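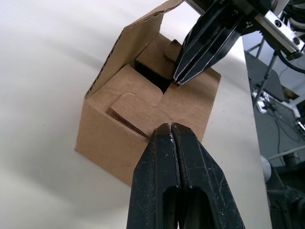 Fig. 4-1. Left wrist camera view, both grippers closed at the carton.

4. Comparing Finger Sets on the Carton Task

This section covers the side-by-side trial of two finger sets on a two-arm bench: the standard Jerach tapered fingers and whatever you are thinking of replacing them with. Read section 3 first if the arms have not been homed since the last controller update.

A word before you start. The Jerach sheet calls these fingers "universal." We have not found that to be a useful description. They are narrow, they reach into tight places, and they scuff. Whether they fold cardboard well is the thing you are testing, so please don't take the sheet's word for it, or ours.

4.1 What you need

Two arms with parallel grippers, mounted and homed
Wrist cameras on both arms, plus the head camera
Bundus controller, software 2 or later
Flat-packed cartons, plain, no print, all from the same bundle
The hex key that came with the Cikbridge mounting kit
A printed copy of the score sheet (appendix C)

NOTE: Use cartons from one bundle only. Declan Parsons ran his first comparison with leftovers from three suppliers and got a very pretty chart that showed which supplier used thinner board.

4.2 Checking the fingers

1. Set the controller to HOLD.
2. Look over the fingertips under a good light. Dust and small scuffs can stay. Replace a finger if the tip is chipped or if the pair no longer meets along its full length.
3. Close the gripper with nothing in it. The seam between the fingers should be straight and even.
4. Check the screws on the mounting bracket. Tighten by hand. Do not use a power driver.
5. Repeat on the other arm.

CAUTION: Keep hands clear of the fingers whenever the controller shows READY. The soft-touch feature is real, but it reacts to motor current, and a fingertip caught at the narrow end will be pinched before the current rises enough to matter.

4.3 Placing the carton

1. Open the carton partway by hand and stand it on the near half of the table, between the arms.
2. If your table is made of two panels, keep the carton off the seam. Cartons catch on it when pushed.
3. Leave the flaps as they fall. Do not pre-crease them. Pre-creasing makes every finger set look good.
4. Jog both arms to the START pose with the jaws open. 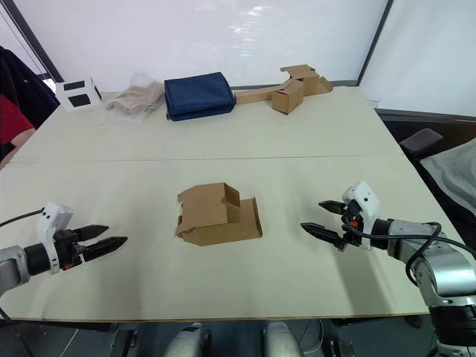 5. Confirm that both sets of fingers point toward the carton and that each cable has enough slack for a full wrist turn. A cable that pulls tight at the end of a turn will shift the grip, and the log will blame the fingers.
6. Keep spare cartons and anything else you want on the table at the far edge, out of reach of both arms.

4.4 Running the trial

1. Select CARTON FOLD from the task list.
2. Set grip force to 30 percent. The default is 70, which dents the board and hides a poor finger shape.
3. Run one full set of 146 folds with the first finger set. Swap cartons when the creases go soft.
4. Change fingers, home both arms, and run the same number again.
5. Score each fold from the head camera recording. The wrist cameras are better for seeing why a fold failed, but in our view they are a poor choice for scoring, as the fingers and the other arm can cover the flap at the moment you care about.

NOTE: The controller gives its own success figure at the end of each set. Write it down if you like. It counts a fold as good when the arm reaches the target position, whether or not the flap came along. Callum Bloxham raised this with Bundus and was told it was working as intended.

4.5 Reading the results

Small differences mean very little. Before you order a replacement set, run the first fingers again on fresh cartons and see how far the score moves by itself. On our bench it moved enough to wipe out most of the gain we had seen from the Whitlock wide pads.

Look at these separately:

Tab insertion. Narrow tips usually do better.
Flap pull. Narrow tips tend to slide off the cut edge.
Two-arm hold. Check for fingers touching each other at the corner before you fault the grip.

If one set wins on tabs and loses on flaps, do not average the two scores. Decide which job the bench does more often and choose for that.

4.6 If something goes wrong

Carton slides during a push: lower the approach speed first. Raising the force rarely helps.
Fingers close unevenly: go back to 4.2, step 3.
Arms stop over the open carton: press HOLD, then jog the upper arm straight out before moving the other one.
Wrist view freezes: reseat the camera connector with the controller off.

Section revised 14/03/2023. For finger replacement, see section 5.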